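Bench and work surface check, Skellow room
Done by: Nimal Kodikara
Month: September

Okay, my turn for the walk-through! I took my coffee in at 7 in the morning (left it outside the door, before Silvan asks) and went down the list.

Tabletop wiped down: YES. I ran a cloth along the grain and it came up clean.
Metal edging snug, no burrs: YES, mostly. There's a spot I could catch a fingernail on, so I filed it.
Wall panels clean and firm: YES. A scuff came off with plain soapy water, hooray.
Corner posts tight: YES. Same as last time.

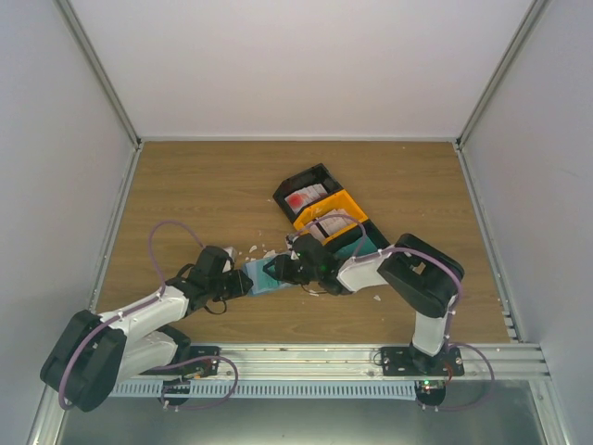

Bolts were next, and I like to go slow there. I put the wrench on every one I could reach and only got a tiny bit of turn out of one, so I've dabbed it with paint marker and I'll look again in 11 days.

Cables free of nicks: YES, I ran my fingers along them with the power off.
Floor clear: NO. A Widilell box was sitting right where you'd step back. Moved it to the Phan shelf, please leave it there!
Wipes stocked: LOW. We're down to one tub, so I've asked Silvan Koller to order up to 300 sheets.

Signed off apart from the wipes. Key's back on the hook.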